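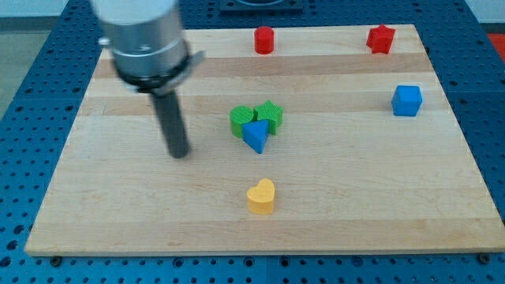

Figure 1. Seven colored plastic shapes on the wooden work board, with the red cylinder and red star toward the back.

Drisitz Shape Set: interim progress report to the Dilon Fund
Reporting period: second, ending June
Prepared by: Roswitha Ehlers
Reviewed by: Renzo Cattaneo

1. Scope of the period

Work in this period covered the small plastic shapes, the board they are used on, and the draft instruction sheets. The storage tray was moved to the next period by agreement with the fund and is not reported here. The target group is unchanged: adults regaining hand function who practice sorting and placing at a table.

2. Shapes

The trial set has seven pieces. Forms were selected from the longer list in the first report. A form was kept if it could be named without training and could stand unsupported in at least one position.

The cylinder stands on its circular base and gave no trouble in handling trials. The star is a thick five-pointed prism and can be stood upright with one point toward the top. In that position it tips more easily than the cylinder when a neighboring piece is pushed against it. Ville Heinonen compared two thicknesses and recommended the greater one. His recommendation has been adopted.

Surface finish was left ridged on the cylinder. The fine ridges on its sides were going to be sanded off, but testers found the ridged version easier to grip with dry fingertips. Sanding has been dropped from the work plan. The hours saved were moved to edge rounding on the star, where two testers had reported sharp points.

Color follows the scheme in the proposal. Red is used for more than one form, so that a task can ask for color alone, form alone, or both. Green and blue pieces are handled in the same way. Testers with reduced color vision had difficulty with one pairing under warm lamps, and Gleice Honorato is preparing a revised green for the next batch.

3. Board

The board is light wood with the planks running lengthwise. Planks differ slightly in tone, and one band is darker than the rest. We asked whether the tone changes would be read as placement lines. Three testers did use a plank edge as a guide when asked to put pieces in a row. The instruction sheets now say that any part of the board may be used.

A uniform painted board was tried as an alternative. It showed scuffs after one week and produced more glare. The unpainted board is retained. The supplier, Morelli, has confirmed that it can hold the current size but cannot guarantee matched planks at the quoted price. We do not consider matching necessary.

The front edge remains under review. Forearms rest on it during longer tasks, and a larger radius may be needed.

4. Handling trials

Trials were carried out with 12 testers at the Tamov workshop. Each tester completed 100 placements over several sittings, and no sitting ran longer than 60 minutes. Pieces were placed apart at the start of some tasks and close together at the start of others.

Close groupings were slower in every task. The usual fault was moving a neighboring piece while reaching for the correct one. Spacing is therefore to be stated on the sheets as a difficulty setting, with a sketch for each level. Leena Miettinen has drafted the sketches.

Dropped pieces were recorded separately. Most drops occurred at lift, few during carrying. No piece cracked. One star lost a small chip from a point and was withdrawn.

5. Deviations from plan

The revised green is late. The color supplier changed its minimum order, and the first quotation had to be discarded. The delay does not affect the trial schedule, which can continue with the present pieces.

Instruction sheets were planned in two sizes. Only the larger size was used by testers, and we request approval to drop the smaller one.

6. Budget

Spending on materials is under plan. Spending on tester travel is over plan, as sittings were shortened and more visits were required. We request a transfer between these two lines. The total is unchanged. Receipts are held by Renzo Cattaneo and can be sent on request.

7. Next period

Revised green pieces, Honorato.
Front edge samples in two radii, Heinonen.
Final sketches for the spacing levels, Miettinen.
Storage tray, first version, Ehlers.

Decisions on the sheet size and the budget transfer are needed before the board order is placed with Morelli.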